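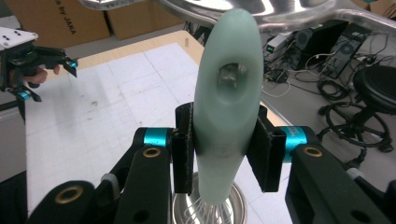

Whisk with a pale green handle, in a stainless steel bowl.

MEDIA RELEASE
September
For immediate use

"Lifetime" guarantees on kitchen tools need a plain definition, says Dendari Household Advice

Shoppers should treat the words "lifetime guarantee" on whisks, spatulas, peelers and pans with caution until sellers say whose lifetime they mean, according to Dendari Household Advice.

The service, which helps people sort out disputes over everyday household goods, has read the guarantee terms on 70 kitchen tools sold in shops and online under a lifetime promise. Most of the terms took longer to find than to read. Only 10 said in plain words how long the promise runs. The rest used phrases such as "the useful life of the product" or "the expected life of the item under normal domestic conditions", and left the seller to decide what those words meant once a customer complained.

"If a spatula splits and the seller tells you that its useful life has therefore ended, you have been promised that it will last until it breaks," said Dendari spokesperson Shewit Derese. "I could make that promise about a paper bag."

Dendari is asking sellers to put a number of years on the front of the packet, in the same size type as the word "guarantee". It would also like to see an end to terms that ask customers to post a faulty item back at their own cost. On a cheap whisk, the postage can easily come to more than a new one.

Ifigeneia Antoniadis, who read the terms for the service, said the lists of things left out were often the longest part. Several guarantees did not cover rust, colour change, dishwasher use, loose handles or "wear arising from use".

"You start to wonder what's left," Ms Antoniadis said. "One of them covered faults in workmanship, then listed a handle coming away as wear. I rang to ask how a buyer would tell the two apart and was told that a team would look at photos. I asked who was on the team and they said they'd get back to me. They haven't."

The service is no more impressed by the current fashion for calling home tools "professional grade". It asked the makers of the tools it looked at what the phrase meant. Two replied. One said the tool was "inspired by the needs of chefs" and the other sent a discount code.

Cookery teacher Nektarios Raptis, who runs evening classes in a community kitchen, said his students often turned up believing they needed to spend more.

"They've been told a dear whisk makes better meringue," Mr Raptis said. "I've seen no sign of it. Clean bowl, fresh whites, don't rush the sugar. I have tools at home from op shops with no guarantee whatsoever, and they get used every week."

Dendari accepts that some sellers do replace faulty goods without an argument, and that staff on the shop floor are often more generous than the paperwork. It does not think a buyer should have to rely on that. People also have rights under consumer law that sit apart from anything printed on a swing tag - a point the printed terms tended to leave until last, if they made it at all.

Before paying extra for a guarantee, Dendari suggests shoppers:

Ask how many years it runs, and get the answer in writing.
Check who pays the postage on a return.
Look for dishwasher use in the list of things not covered.
Photograph the receipt on the day, as thermal paper fades.
Find out if the promise still stands when the range is discontinued.

The full notes, including the wording of each guarantee, can be read at the Dendari office or posted out on request. Sellers who believe their terms have been misread are welcome to write in, and any reply that includes a number of years will be added to the notes.

Media contact: Tomás Hegarty, Dendari Household Advice, PO Box 3120. Shewit Derese is available for interview until 2 pm on weekdays.

ENDS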